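4.2 Comfort ratings and clamping force

Makers often claim that a softer headband makes long listening easier. Our data give weak support at best. Of the 37 listeners in the Mullbridge sessions, few rated the padded Germont band above the plain one, and the gap closed once clamping force was matched. 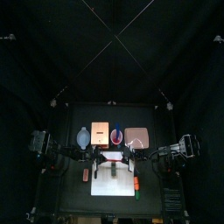

Figure 5. Tabletop with household objects and two robot arms.

4.3 Limits of the listening test

The Akpan scale treats comfort and sound as separate scores – a doubtful step, as a tight seal also lifts the bass. We would not read much into differences at 1000 Hz until the test is repeated with seal leakage measured.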